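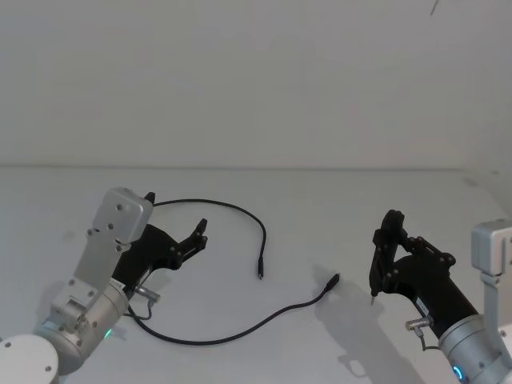

Dernière modification de cette page : vendredi 25 juin 2021

3.2 Le câble court comme objet de rangement

Figure 4. Câble noir à deux connecteurs, posé sur un plateau blanc.

Les câbles occupent une place à part dans les inventaires domestiques. Kermani et Ghasemi les classent parmi les objets « sans forme propre », avec les ficelles, les lacets et les sangles, au motif que leur encombrement dépend de la manière dont on les a posés la dernière fois. Nous reprenons cette catégorie, en la limitant aux câbles fins munis d'un connecteur à chaque extrémité (figure 4). Les rallonges secteur et les chargeurs à bloc sont traités en 3.4.

Le relevé effectué dans les logements de la résidence Somier porte sur 2 707 objets, tous tiroirs et boîtes confondus. Les câbles y sont rarement rangés seuls. On les trouve le plus souvent dans un tiroir de cuisine ou d'entrée, mêlés à des piles, à des stylos et à des notices. Dans 26 logements, les occupants déclarent avoir racheté au moins un câble qu'ils possédaient déjà, faute de l'avoir retrouvé ou d'avoir pu le démêler.

Trois façons de plier ont été retenues pour la comparaison. La première est l'enroulement autour de la main, connecteurs libres. La deuxième est le pliage en huit, serré au milieu par une attache textile. La troisième, proposée par Elba Paredes à partir de la pratique des techniciens du son, alterne une boucle à l'endroit et une boucle à l'envers. Chaque câble est d'abord étendu sur une surface dégagée, de teinte claire, de façon que le tracé de la gaine noire reste lisible sur toute sa longueur. On repère ensuite les deux connecteurs avant de commencer le pliage.

Les câbles pliés ont été placés dans des boîtes Oraston à compartiments, jusqu'à 11 par boîte, puis laissés à la disposition des occupants pendant six semaines. L'enroulement autour de la main se défait dès les premières manipulations. Le pliage en huit tient mieux, mais l'attache est souvent perdue ou réutilisée pour autre chose. Les boucles alternées donnent les câbles les plus faciles à dérouler ; plusieurs occupants ont toutefois renoncé à les refaire après usage et sont revenus au tiroir commun.

La longueur intervient également. Sur un câble court, les boucles alternées sont trop peu nombreuses pour se maintenir, et un simple pliage en deux suffit. Fereshteh Jafarzadeh a relu les fiches de codage de cette partie ; les désaccords portaient surtout sur la limite entre « plié » et « posé », que nous discutons en 4.1.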